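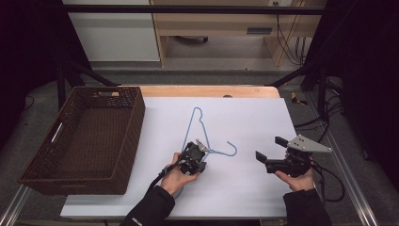 Nulumberg, March - Soro Robotics and the Calvo Lab have released the results of a study on teaching two-armed robots to handle clothes hangers, using demonstrations recorded by people with hand-held grippers.

The data set, named Muvano, holds 1,099 demonstrations of putting a hanger into a basket. It was recorded by 23 people, most of whom had never worked with a robot. Each person held 2 grippers, one per hand, and worked at a table at their own pace.

Hangers are a hard object for robot arms. The rod is thin, the hook catches on other things, and a small error in the angle of the grip can turn the whole hanger. In the study, a control policy trained on the full data set was compared with one trained only on demonstrations in which the first grasp was close to the neck. The smaller, filtered set gave steadier grasps. It did not help with placing the hanger, where both policies made the same kinds of mistakes - mainly letting go too early over the rim of the basket.

"We expected more data to win on both parts of the task," said Baltasar Nieto, who led the study. "It didn't for grasping. Where people take hold of the hanger matters a lot, and we now give that instruction before recording starts."

The next round of work will cover hangers with clips and baskets of different depths. The recordings, training code and a written guide to the table setup are available to research groups on request from the Calvo Lab.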